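Custby Garden Club
Minutes, March 26, 2025

February minutes approved with one spelling fix.

Seed swap: what a turnout! Weronika Chmielewska reported that the Rirnon bean went first, and two members want to try it on poles this year. Hooray!

Tool shed: roof dates from 1961 and leaks again. Gimden quoted $2000. Approved.

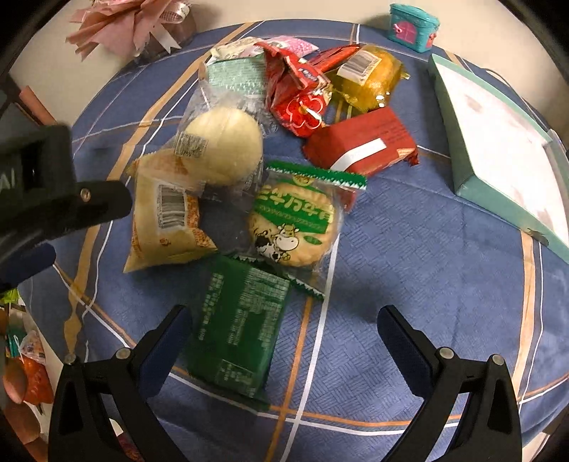

Packets on the blue striped cloth.

Plant sale: Vestergaard lot is ours until noon. Bring labels!

Adjourned at 9.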